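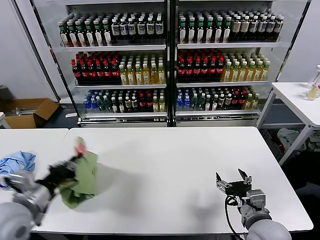
Can you teach a robot to fold a shirt just by doing it yourself?

You can, as long as you do it through the robot's own arms - one person steers, the arms follow, and every move gets saved for it to learn from.

Home | Stories | Meet the Team | Visit

I'd barely got my coat off when Laiba Dhanial put me to work. She runs the teaching sessions at Skestberg, and she thinks people ask better questions once they've had a go (mine was "how do I let go of this?").

"Everybody grabs too much cloth," she told me. "You want a little pinch. Then lift, look, and put it down again."

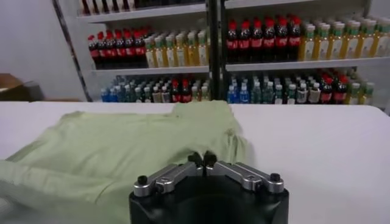

Learning to pinch

My first try took nearly 106 seconds and ended in a green lump! Laiba kept it anyway. Her colleague Mudassar Lashari sorts the recordings, and he was very kind about mine.

"We have 1494 folds saved and we want 2000," he said. "Some are ugly. If I only keep the pretty ones, it never sees how a person gets out of a mess."

I asked what makes a good teacher. "Slow hands," said Mudassar. Laiba disagreed right away - she'd take steady over slow, and they've plainly had this argument before.

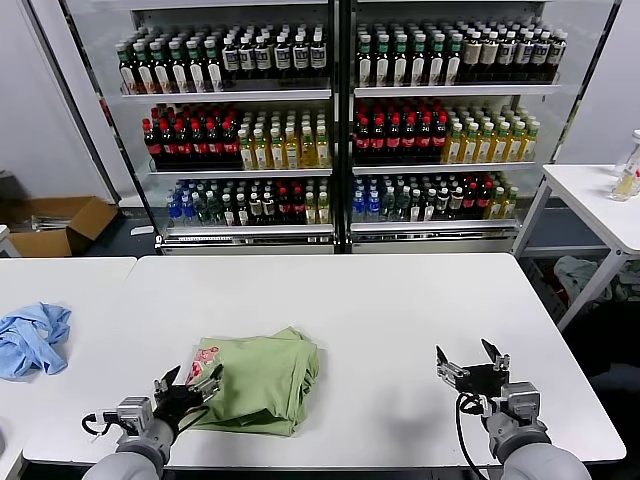

Two hands, one head

Steering both arms together is the hard bit. I kept forgetting my right hand while the left was busy, and Laiba says new people take 6 sessions to stop doing that.

"You feel nothing through the handles," she said, "so you learn to watch the cloth. The creases tell you when it's tight."

I wanted to know if shelves come next, with all those drinks standing right there. Mudassar laughed. "Ask me when the shirts are done. A bottle keeps its shape, so I'm looking forward to bottles."
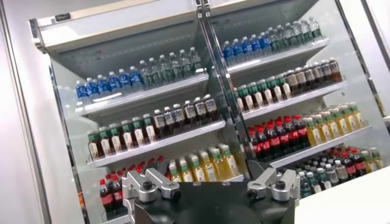

Iltance Robot Teaching Team

Laiba gave me one last turn before I left, and I got two corners to meet. I've been folding my own laundry with pinchy fingers ever since.

Comments

Petra: My son wants to know if it can do socks.

dunmore_k: Steady over slow, Laiba is right.

Contact us | © Iltance | Back to top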